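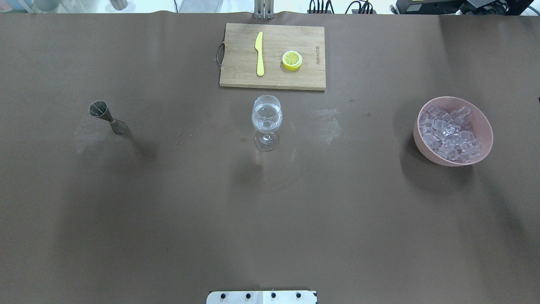
4. Installing and commissioning the ice maker

This section applies to the Tultia benchtop ice maker with plumbed inlet. For the tank-fed version, go to section 5. Read section 2 (Electrical safety) before starting. The water connection must meet local plumbing rules, and in some areas must be made by a licensed plumber.

4.1 Choosing a position

1. Select a level, rigid bench that will carry the full weight of the unit with the bin loaded.
2. Keep the unit out of direct sunlight and away from ovens, cooktops and dishwasher vents.
3. Leave a gap of at least 90 mm behind the rear grille and at both sides. The vent at the top must stay uncovered.
4. Check that a power point, an isolating valve on the cold supply and a drain are all within reach. The supplied inlet hose is 3000 mm long. Do not join two hoses.
5. If the unit is going under an overhead cupboard, measure from the bench top to the underside of the cupboard. The minimum is 600 mm with the lid fitted, to allow the lid to open fully.

CAUTION: Do not install the unit in a caravan, boat or unheated shed. Water left in the evaporator tray can freeze and split the tray fittings.

4.2 Unpacking

1. Stand the carton upright and cut the straps.
2. Lift the carton sleeve off. Two people are required to lift the unit from the base tray.
3. Remove the foam block from beneath the lid and the tape from the bin flap, scoop clip and drain cap.
4. Check the contents against the packing slip: inlet hose, drain hose, two hose clamps, inline filter, scoop, spare inlet washers.
5. Stand the unit upright in its final position and leave it switched off overnight if it has been carried on its side.

Note: Keep the base tray. Warranty returns shipped without it are not accepted.

4.3 Levelling

The float switch reads low if the unit leans backwards, and the tray will underfill. Level the unit before connecting water.

1. Place a spirit level across the top of the cabinet, front to back.
2. Turn the two front feet until the bubble is centred. Clockwise raises the cabinet.
3. Repeat from side to side using the left foot only.
4. Tighten the lock nuts against the cabinet base and check the level again.

4.4 Connecting the water supply

1. Close the isolating valve.
2. Push the inline filter into the hose with the flow arrow pointing towards the unit. On units supplied with the Kaczorowski filter head, the arrow is moulded into the cap and not the body.
3. Fit a washer to each end of the inlet hose. Hand-tighten both nuts, then turn each a further quarter turn with a spanner.
4. Open the isolating valve slowly. Watch both joints for 10 minutes.
5. If a joint weeps, close the valve, undo the nut and inspect the washer. Do not overtighten to stop a leak, and do not use thread tape on the unit side.

CAUTION: Connect to cold drinking water only. Water from a softener that uses salt will leave a film on the evaporator fingers and the cubes will not release cleanly.

4.5 Connecting the drain

1. Push the drain hose over the spigot at the lower rear and secure it with a clamp.
2. Run the hose downhill for its whole length. Any dip will hold water and cause the bin to back up.
3. Finish the hose above the flood level of the sink or tundish, leaving a visible air gap.
4. Pour a jug of water into the bin and confirm that it clears without pooling at the rear corner.

4.6 First run

The first two harvests are for flushing and must be thrown out.

1. Plug in the unit and switch on at the wall. The standby light comes on.
2. Press POWER, then set cube size to MEDIUM.
3. Wait for the first harvest. With tap water at a normal temperature this takes some 90 minutes from a warm start. Later harvests are quicker.
4. Discard the first harvest and wipe the bin with a clean damp cloth.
5. Discard the second harvest.
6. Inspect the third. Cubes should separate from each other with light pressure and have no taste or smell. 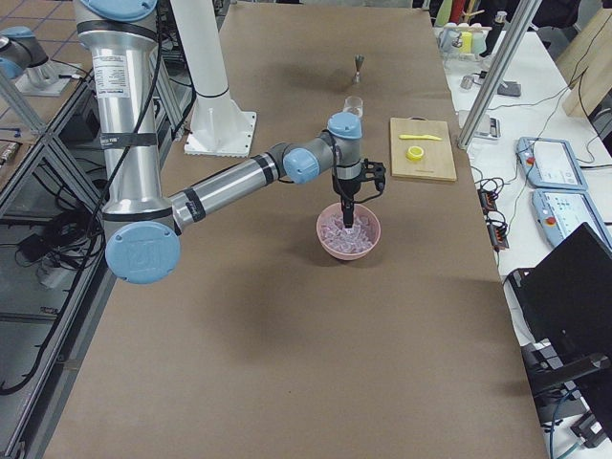 Figure 4-2. Clear ice cubes in a plastic bowl.

Cloudy cubes on the third harvest usually indicate trapped air in the supply line. Run the flush cycle (hold CLEAN until the light flashes) and check again. A hollow centre indicates a short fill. Return to 4.3 and check the level, then confirm that the isolating valve is fully open.

If the FILL light shows during the first run, switch off at the wall, wait for the light to go out and restart. Should it show a second time, close the isolating valve and see section 9.

4.7 Setting the bin sensor

The bin sensor stops production when ice reaches the top of the bin. It is set at the factory for medium cubes and needs adjusting if the unit will mostly run on SMALL or LARGE.

1. Open the lid and find the grey sensor arm on the right wall of the bin.
2. Loosen the thumbscrew.
3. Move the arm up one notch for LARGE or down one notch for SMALL.
4. Tighten the thumbscrew and close the lid.

Allow the bin to fill once without removing any ice. Production should stop before cubes touch the flap.

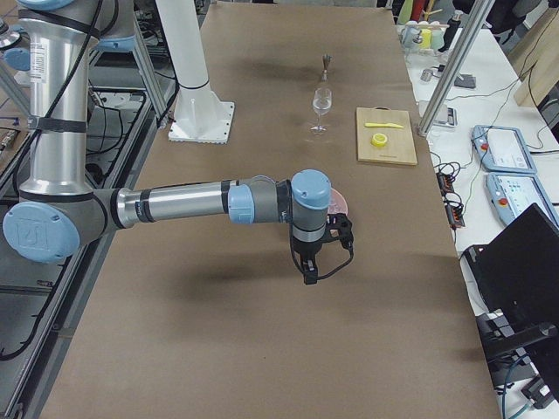

If the unit keeps running with the flap pushed open, lower the arm by one further notch. If it stops early with space left at the top, raise the arm and check that no cubes are bridged beneath it. Break up bridged ice with the supplied scoop. Knives, skewers and other metal utensils will pierce the liner, and liner damage is not covered.

4.8 Commissioning record

Complete the card inside the rear cover and keep it with the unit. Record the serial number, the month of installation, the filter batch and the name of the installer. A new filter is required after 600 hours of running or when the FILTER light shows, whichever comes first.

Completed cards for commercial sites should be copied to Grimness Service at the Grindthorpe depot. Address them to Diễm Lưu (new installations) or Lâm Trương (replacement units and transfers). Cards for units installed before September may use the old form.

Continue to section 6 for daily operation.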